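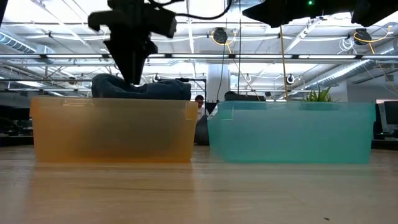
The Soft Hand

Last updated in February
Search stories, authors, keywords Go

Sheila Fairclough came to the lab at seven in the morning, before the heating had started, and she kept her coat on. There was a message on her screen from Pearce. The customer wanted the decision by Tuesday. Tremach fingers or Ceneck fingers, one name, no long report.

She had been comparing them for more than 26 days. The Tremach fingers were stiff and closed quickly. The Ceneck fingers had a little give near the tip, and Pearce said they were like the hand of a polite person. He liked the Ceneck from the first hour. Sheila did not like anything from the first hour.

The task was simple to explain. The arm must take a piece of clothing and bring it where it belongs. Jeans, shirts, caps. In her town, Werau, her mother had worked all her life in a laundry, and when Sheila told her on the telephone what she was doing, her mother was silent for a moment and then asked, "And they pay you the same as a doctor?"

"Less than a doctor," said Sheila.

"But it is folding."

"It is not folding yet, Mama. It is only picking up."

She opened the log. Each attempt had its number, and the last one from the evening was 2707. She remembered it because she had stayed alone for it. With cloth there was always the same trouble. If the fingers went down too little, they closed on air. If they went down too much, they pushed against the table and the controller stopped everything to protect itself, and she had to walk to the desk, clear the fault and walk back again. Caps were worse than jeans. A cap has a soft part and a hard part, and the arm did not know which one it would meet.

Pearce arrived at eight with wet shoes. He looked at her coat.

"You slept here?"

"No. I am cold."

"Did you write to them?"

"I want to do the caps one more time."

He sat down on the corner of the desk and did not argue. This was a thing she valued in him, although she had never told him.

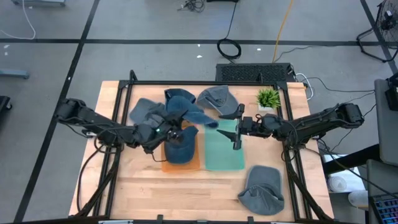

They worked through the morning and spoke little. Sheila read the force from the screen and Pearce wrote it down, in the old way, with a pencil. At the end he drew a line under the two columns and turned the paper so that she could see it. Out of 100 attempts with each pair, the difference was two.

"Which one is better?" she asked. She could not read his sevens.

"Tremach. By two."

She looked at the paper for a long time. She thought about her mother's hands, which were red in every season, and how they took a wet sheet out of the basket without any looking. Her mother took it by the corner. Always she found the corner.

"Two is nothing," said Pearce. "Two is a Monday and a bad coffee. You can write what you want."

"I know."

"So what do you want?"

She took off her coat at last and put it over the chair. It slid down to the floor, and she bent and picked it up by the collar.

"Give me the pencil," she said. "We do the caps again."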